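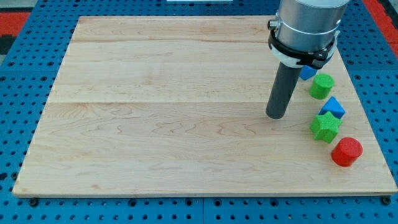 Finishing a glued-up maple board: seams showing after sanding

Posted in Woodwork and Small Repairs
Viewed 2,358 times

Asked by tunham_shed

I have a maple board made from three planks edge glued together. It is a bit wider than it is deep and will end up as a pastry board for my sister's kitchen. I bought it as a blank from a small yard near Tunham and have done nothing to it except sand it. The wood is pale, somewhere between cream and honey, with some pinkish patches in the grain that I like and would rather not lose.

My trouble is with the two glue seams. They run side to side, one across the middle and the other towards the back. They are faint, and if you didn't know they were there you might miss them, but I am worried about what will happen once I put oil on. I did a small test with water on the underside and the seam there went a shade darker than the wood on either side. When it dried I couldn't see any difference.

What I've done so far:

Sanded at 80 grit with the grain, both faces.
Sanded at 120, same again.
Wiped it down with a damp cloth and let it dry overnight.

I have 180 and 240 still to do. I also have a tin of food-safe mineral oil and a block of beeswax. I do not have a planer and can't borrow one. I do have a hand scraper that I have used twice, badly both times.

The things I want to know are:

Do the darker seams mean there is glue on the surface, or is it normal?
Should I scrape, or keep sanding?
Is there any point going past 240 on a board that will have dough rolled on it?
How do I hold it still without marking the edges? Mine creeps across the bench whenever I lean on it.

It will be used on one side only, if that changes anything. Sorry if some of this has been covered. I searched but most of what came up was for oak worktops.

Comment from lowerfield: How thick is it? And is the glue one of the waterproof ones?

Comment from tunham_shed: 22 mm after sanding. The yard says the glue is fine for kitchen use but couldn't tell me the make.

Comment from lowerfield: Then keep it away from the sink and you should be all right whatever it is.

Ottó Illés
Member, 3,393 posts

I make boards for a market stall and most of them are maple, so I will go through your points in turn.

A seam that goes darker with water may be either of two things. If there is a hair's width gap, water sits in it and it looks dark until it dries. If there is glue smeared on the surface next to the joint, the wood either side takes the water and the glue doesn't, so you get a pale or shiny stripe along the line. You say yours went darker and then vanished, which sounds much more like the first one. A very fine line is normal on any glued board. You are joining pieces from different parts of a tree, or different trees, and the grain stops and starts again at the joint. No finish will hide that completely and I wouldn't try.

To check for a proper gap, hold a torch almost flat to the board and shine it across the seam in a dark room. A smooth joint throws no shadow. Then draw a fingernail across it in several places, including right at both ends, where joints tend to open first. If your nail catches on a step, one plank is standing slightly higher than its neighbour and that wants levelling. If it catches in a groove you have a gap.

For a step, use the scraper if you can get it to cut, and otherwise go back to 120 with a hard flat block. Cork or wood is good. Don't use a foam pad or your fingers for this, they follow the step up and down and you end up with a smoother step. Work along the grain, several inches beyond the seam on each side, and pencil some light squiggles over the area first. When the pencil has gone evenly you are level.

For a gap you can slide a piece of paper into, don't oil it. Take it back to the yard. Filler in a pastry board is a poor idea as it comes out in crumbs sooner or later.

On grit: go 180, then wipe with a damp cloth, let it dry, and you will feel that the surface has gone a bit furry. That is the grain lifting. Then do 240 lightly, only enough to take the fur off. Wipe and dry again, and if it stays smooth you can stop. I have taken boards to 400 when a customer asked for it. They look nice on the stall and after a month of use I can't tell them from the others. Very fine sanding on maple also slows the oil going in.

One more thing about the pinkish patches. They will warm up with oil and the whole board will go slightly more yellow. Mineral oil changes the colour less than linseed or tung does, so what you have is the right choice if you want to keep it pale. Try it on the underside first.

Oil: pour on a small pool, spread it with a rag, leave it 40 minutes, wipe off whatever is still sitting on top. Do both faces and all four edges on the same day, even though only one side will be used. If you seal one face only, the other takes up damp from the air and the board cups. The end grain will drink a lot more than the faces, so keep going back to it. Repeat the next day and then once a day until it stops taking oil in. For a new board that is usually three or four coats. Melt the wax into a little of the oil for the last one — one part wax to four of oil is what I use — and buff it when it has gone cloudy.

Comment from tunham_shed: Did the torch test tonight. No shadow on the middle seam. On the back one there is a tiny step at the left-hand end, maybe an inch long, and nothing after that.

Comment from Ottó Illés: An inch at one end is nothing much. Block and 120, pencil marks, five minutes. Feather it out well along the seam or you will have a dip at that corner.

Comment from tunham_shed: Thanks. Can I put the oil on indoors or does it smell?

Comment from Ottó Illés: Mineral oil has hardly any smell. Lay the used rags out flat to dry anyway, it's a good habit for when you use the other kinds.

Clendholm_Jo

Just to pick up the bit about holding it still, as it hasn't been answered.

If your bench top has holes in it, use them. Put a low stop or a bolt with a round head in a hole near each of the front corners, and something similar behind, so the board is penned in. The heads must sit lower than the top face of the board or you will hit them with the block. With 22 mm you have plenty of room. The stops only need to touch the edge of the board, they don't need to bite into it. If you are worried about dents, put a strip of card between, cereal packet will do.

If the bench is plain, there are a couple of ways:

Screw a thin batten to the bench and push the board up against it. It only stops movement in one direction, so always sand towards it and lift on the way back.

Use a sheet of non-slip mat, the rubbery kind sold for lining drawers. Fine for sanding by hand. With a power sander I find the board walks off it slowly.

Clamp at one end with a scrap of softwood under the jaw, sand the other end, then swap round. Slow, and you have to be careful to blend the middle, but it costs nothing.

I'd avoid double-sided tape on maple. I used it once and it pulled up small fibres when I took the board off, and the sticky stuff that stayed behind showed as spots under the oil. White spirit got most of it. I had to sand that face again.

Brush the bench down before you put the good face on it. I have scratched more boards on a bit of grit left on the bench than in any other way. The same applies each time you change paper, a few stray 80 grit crumbs will leave lines that you only see once the oil is on.

Comment from tunham_shed: The bench is plain so it will be the batten, I think. I've got the drawer mat too so might use both.

Comment from Clendholm_Jo: Both together is good. Keep the batten thinner than 15 mm or so.

druner77

i wouldn't bother with any of this tbh. it's a board for rolling pastry on. mine was from a shop, never oiled it, had it 7 years. bit of flour on it and you cant see any lines. just sand it till it feels nice and give it to her

Comment from lowerfield: Did yours come already oiled from the shop though? Most do.

Comment from druner77: maybe. dont remember

Update from tunham_shed

The back seam is level now. The scraper wasn't any use to me so I went with the block and 120, against a batten, then did 180 and 240 over the whole face. The grain did lift after 180 as Ottó said, less after 240.

First coat of oil went on this morning, both sides and the edges. The seams show as thin lines and I am happy with that. The colour has gone a bit deeper, the pink is still there. The end grain took three goes before it looked the same as the rest.

I've stood it on edge against two blocks in the spare room to dry with air on both sides. Second coat tomorrow. If anyone has a view on how often she should re-oil it once it's in use, please add it below.

Comment from Ottó Illés: Once a month for the first few months, then when it looks dry. Tell her to wipe it with a damp cloth and dry it straight away, and never leave it in the bowl.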